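The Slow Leak: Why Vacuum Insulation Fails

A double-walled steel vessel loses heat by three routes. Conduction carries it along the neck, where the inner and outer walls meet. Radiation moves it across the gap between the walls. Convection accounts for what escapes through the mouth and, if the gap holds any gas, for a share of what crosses the gap as well. The vacuum deals only with the last of these. When it goes, the vessel looks the same, weighs the same and pours the same, but coffee filled at breakfast is lukewarm by midmorning.

Evanthia Xenos has spent most of her working life on that failure. She runs the thermal bench at Forer, a small testing firm that takes in drinkware, laboratory flasks and the occasional length of jacketed pipe. Her standard test is plain. The vessel is filled with hot water, closed, left in a room held at constant temperature, and logged for 7 hours by a probe through the lid. A sound vessel gives a shallow curve. A failed one gives a curve that is steep from the first reading.

“The ones in between take up the time,” Xenos says. “They still hold some vacuum. You want to know where it's going.”

There are few places for it to go. The gap is pumped down in a furnace and sealed at the base, usually with a bead of glass or braze over a small hole. The bead can crack under a side load, and a dent in the base ring is enough to start it. The other weak point is the weld at the lip, which is thin by design. A thick lip would last longer but would conduct more heat, so the designer gives up strength to keep the conduction path narrow.
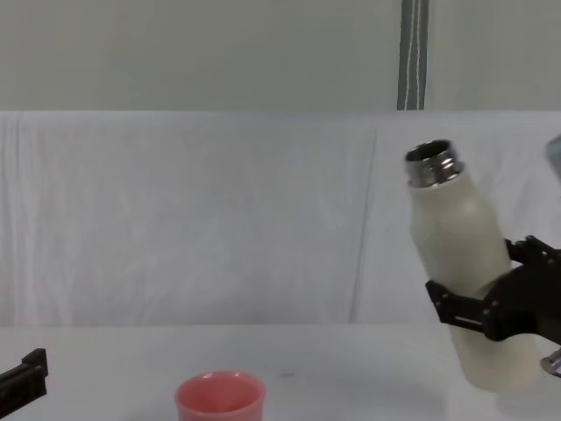

Gas can also come from inside. Steel holds hydrogen from the mill, and it seeps out of the metal over years. Makers place a getter in the gap, a pellet of reactive alloy that binds stray gas once it has been heated. A getter has a fixed capacity. After it is used up, pressure rises and the curve on the bench begins to steepen.

Wissam Najjar, a process engineer at Fakhoury, has been looking at the furnace step. The plant bakes its shells at 400 degrees before the final pump-down, to drive off water and loosely held gas. Shortening the bake saves fuel and frees the furnace. It also leaves more work for the getter. Najjar's trial compared the regular bake with one cut by 30 minutes. Both lots passed inspection on the day they were made – the difference appeared in storage, when 2 shells from the short lot drifted out of tolerance.

“Inspection tells you the seal closed,” he says. “It says very little about what's still in the steel.”

Radiation is handled separately. A layer of copper on the outside of the inner wall reflects heat back toward the contents. It works well while the gap stays clean, and it does nothing for a vessel that has lost its vacuum. Outer finish matters less than buyers expect. With the vacuum intact, the outer wall sits close to room temperature, and paint or powder coat changes the result very little.

The lid matters more. On a wide-mouth vessel most of the heat goes out through the closure, and a foam-filled lid will outperform a hollow one on the same body. Xenos tests bodies and lids separately for this reason, using a reference plug in place of the maker's part.

A rough check can be made at home. Fill the vessel with boiling water, close it, and feel the outside after a few minutes. Some warmth at the lip is normal. Warmth over the whole side means the vacuum has gone. Repair is not practical, as the gap would have to be reopened, baked and pumped again. The steel can be recycled once the plastic parts are off.

Forer plans to repeat the storage test in February with shells from a second furnace.

Contact the editors | © Nenditis. All rights reserved. | Back to top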